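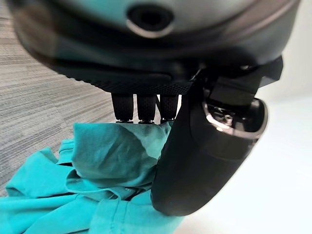 About us

Durnside Home Trials. Small outfit, two of us full time plus whoever we can borrow. We test whether machines can do chores. Not in a lab – in houses, with carpet and beds and clothes left where people drop them.

Started in September, in Amanuel Wako's spare room. He'd sat through one too many demos where the towel was already square and the table was already clear. Wanted to see a robot deal with a shirt. Just a shirt, balled up, the way shirts are.

So can they do it yet? Short answer: some of it. Slowly.

Picking up – mostly ok. Cloth is forgiving if you pinch enough of it. Pinch too little and it slides, pinch too much and you take the bedsheet along for the ride. Folding is another story. A robot that can find a sleeve is having a good day. Socks we don't want to talk about.

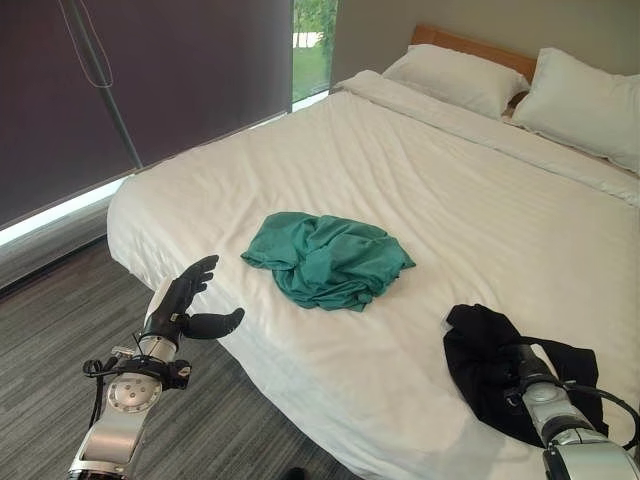

Bedrooms are harder than kitchens, in our view. Kitchens have hard edges. In a bedroom nearly everything you touch changes shape, and dark clothes are worse than light ones becuase the folds are hard to make out. We tell clients this up front. Some go away and come back with a kitchen.

What we do, in practice:

Chore trials. You bring the robot and an operator, we bring the house and the mess. 25 tries per chore minimum, same rules every time. A dropped shirt counts as dropped.
Shop-floor trials. Same idea, different mess. Bagging, sorting, restocking. Mostly at our Hanomley unit.
Written reports. Plain words, 32 pages at the longest. Failures go first.

We don't build robots and we don't sell them. No shares in anybody who does. People ask. 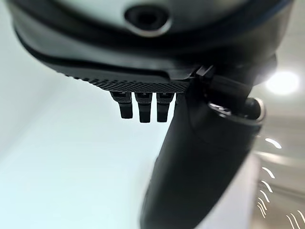 Danang Hartono runs the trials and writes the rules. Came from hotel housekeeping, ten years of it, and still makes a bed faster than anything we've tested. He thinks laundry pickup will be a normal thing to own before long and bed making won't. Amanuel thinks the other way round. They have a bet on, terms kept in the office drawer.

Handles we argue about too. Fingers wear, and a worn fingertip can turn a good machine into a bad one over 400 grasps. So we now ask for the hand's age on the intake form. Please fill it in, hardly anyone does.

Next up is the Skavby series – one house, every room, 1000 tries in all, chores picked by the people who live there. Results go on this site when they're done, good or bad.

Want a trial? Write to the office and say what chore, what machine, and how much floor space it needs. Stairs are a no for now. We answer most mail within a week, slower when we're out at a house.

Page last updated 2025-11-10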